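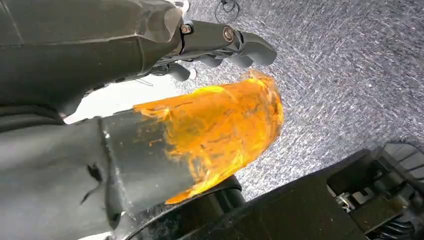
The orange cup, second shift, Bornton.

They needed 900 good passes of the cup before the end of April, and Jakus paid by the pass.

I worked the handles. One gripper held the cup, the other came in to take it, and a program somewhere was meant to study what I did and learn to do it without me. That was the pitch, anyway. I had sat through it with a paper plate of cookies on my knee and believed maybe a third.

"What if I do it badly?" I asked the woman from Tamamura, who owned the software.

"Mark it as a fail. It learns from those too."

"Learns what?"

She said it was complicated. I have sold used cars, and I know that answer.

By 3 in the afternoon the cup was crushed out of shape, and I asked for a new one. She said no, keep it, the crumpling was useful variety. Last week variety had been a problem. Last week I got a note for coming in too high on 5 passes in a row.

So I brought the fingers in over the rim again, the way I would reach for a drink somebody else was still holding. You wait a little. You let them know you have it. I wondered where in the numbers that went — the waiting — and whether anyone at Tamamura would take it for lag and trim it out.

I pressed the pedal to save and lined up the next one.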